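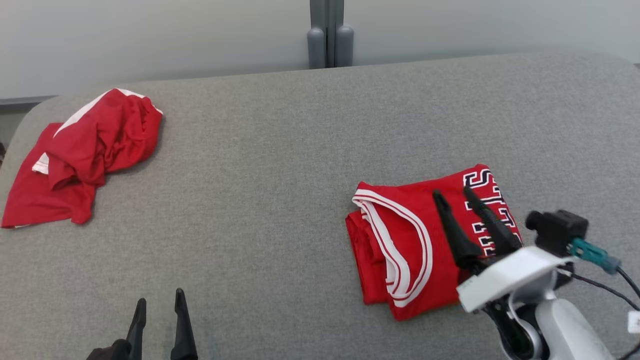 One red jersey folded, one red heap still to go.

Folding team kit is my favorite Monday job! Use a big, firm, padded surface – the weave keeps slippery fabric from sliding around. Lay the jersey face down, bring both sides in, then fold up from the hem. Smooth it with your palm between folds and the stripes stay nice and crisp.
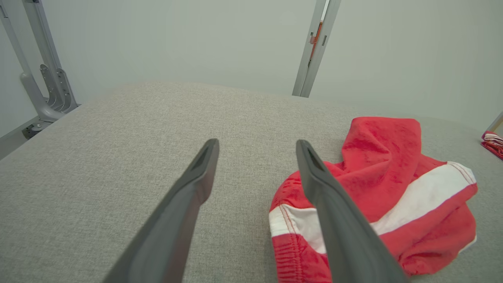

Mei-kuen Kan: I fold shorts in half leg over leg first, then tuck the waistband down. They stand up in the drawer!

Love that, and it works for swim trunks too. Pull any stretchy waistband flat before you start, or the whole stack leans.

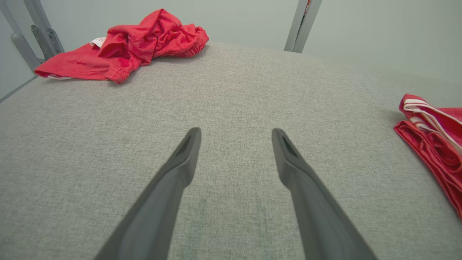
Red on gray, with the folded pile at the right.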